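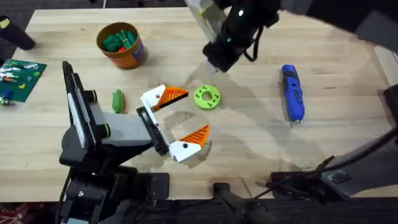 Unit 5: Laying out small parts on a bench

Skidside Workshop Skills, Skirham site

1. The surface

A pale timber top with a fine, straight grain suits most sorting work. Bright parts show up well against it. Knots and darker streaks can hide small dark fasteners, so sweep the boards by hand before setting anything down.

2. Flat parts

Lay rings and discs on a face, never on the rim. A ring with a central hole and smaller holes around its face is checked in this order:
– outer edge, for burrs
– central hole, for roundness
– small holes, for blockage
Record the part under its Fastum tray number. Ring trays start at 2,190 and block trays at 3,900.

3. Toothed parts

Set a block on its base with the teeth clear of its neighbours. Ridged edges catch on cloth and on each other. Note the colour of the base and of the teeth separately, as the Rattanakul sheet has a column for each. 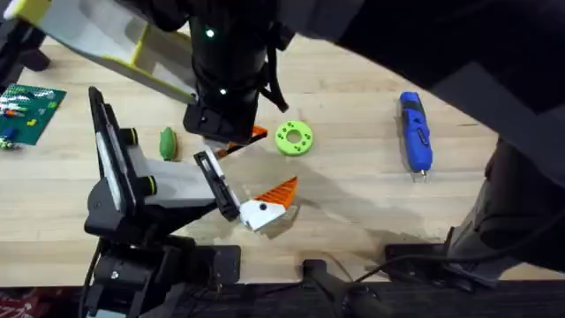

4. Spacing and light

Leave 22 mm between parts – more where a shadow falls across the next piece. Read edges from the lit side.

Before the next session, complete the sheet for one ring and one block.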